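How to clean a night retainer and its case

Many people receive a retainer after braces and then wash it in the wrong way for years. I was one of these people. My first one became yellow and smelled bad after 7 months, and my orthodontist, Dr Prendergast, was not very happy with me. The routine below is what I learned afterwards. It is for clear plastic retainers. If yours has a metal wire, please ask your dentist before you use any soaking product.

What you need

A soft toothbrush which you do not use for your teeth, a mild liquid soap without colour, a small cup and a clean cloth. Cleaning tablets are useful but you can live without them.

Every morning

Rinse the retainer under cool water as soon as you take it out. If you leave it until the evening, the saliva dries on the surface and becomes a hard white layer, and this is much more difficult to remove.

Put one drop of soap on the brush and clean the inside first, then the outside. Use small circles and very little pressure. Forty-five seconds is enough for me. Do not use toothpaste. It contains fine particles that scratch the plastic, and bacteria like to stay in the scratches.

Hold the retainer by the back parts, where the molars go, and not by the front. The front is the thinnest place and mine cracked there.

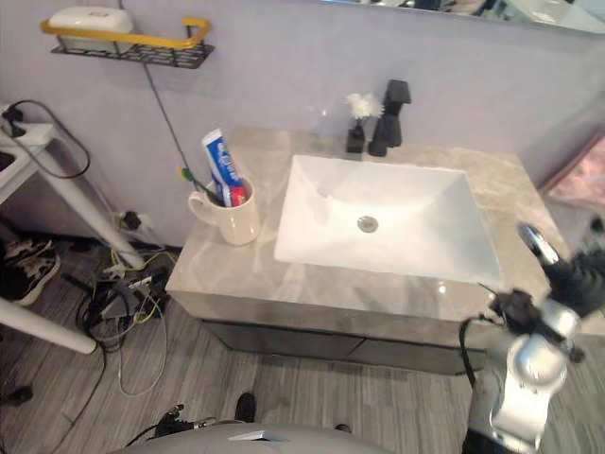 Rinse again until the soap is completely gone, then shake off the water and let the retainer dry in the air on the cloth before it goes into the case. A wet retainer in a closed case will smell by Monday, whatever you did on Sunday.

Once a week

Fill the cup with lukewarm water, put in a tablet and leave the retainer for the time written on the packet. Never use hot water. The plastic can change its shape, and then it will not fit any more -- a new one cost me 112 euros.

For white spots that stay, you can try one part of white vinegar and two parts of water for 15 minutes. Brush softly and rinse well, or you will taste salad all night.

Do not forget the case

Wash the case with soap too, also in the corners and around the hinge. I use the Kamath case with small holes in the lid and I change it every 9 months.

When to ask for help

If the retainer feels tight after one night without it, this is quite usual. If it hurts, or it does not go down fully over the teeth, do not push it -- call the practice and let them check it.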